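The Wallpaper Years

Jul 10, 2022

We have lived in the house on Rustwood for long enough that I no longer see the wallpaper in the upstairs hall, and that was my whole plan for dealing with it. Then in May my sister-in-law came to stay, stood at the top of the stairs with her suitcase, and said "oh, you kept it."

So I took a corner of it between two fingers and pulled.

Under the brown ferns were orange flowers. Under the orange flowers was a stripe, and under the stripe was something green that came away in crumbs and took a good piece of the plaster with it. I rented a steamer from the place in Angate for 40 dollars a day, which sounded fair until I learned how many days a hallway has in it. The steamer makes a noise like a disappointed uncle. It drips down your sleeve and into your armpit, and you get used to that faster than you'd like.

The trouble with a bare wall is that you have to put something on it. I said paint. I was told we had done paint everywhere else and the house looked like a dentist's. Fine. I ordered samples from Probert, who will mail you a square of anything, and taped them up by the bathroom door. The plain ones looked like paint with a seam in it. The loud ones looked wonderful for one evening. I have developed a real weakness for the big curly sort, swirls the size of a truck tire in mint and gray and a dusty pink, and I am alone in this in my household.

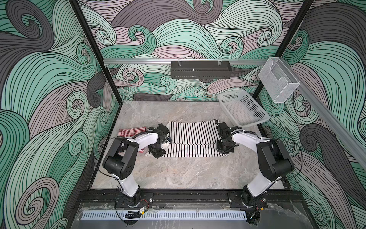 What it cost

The paper we settled on is a small leaf from Purnden. You have seen it in a hotel. The hall took 495 dollars' worth, including the extra roll I bought after hanging the first strip upside down. Paste, a brush, a plumb line and a folding table I swore I already owned brought the whole business to 736. A man who does this for a living had quoted me 1000 and I laughed at him on the phone. I would like to take back some of the laugh.

The leaves line up until you get to the linen closet. After that they do what they want. My sister-in-law is coming back for the holidays and I've moved the bookcase.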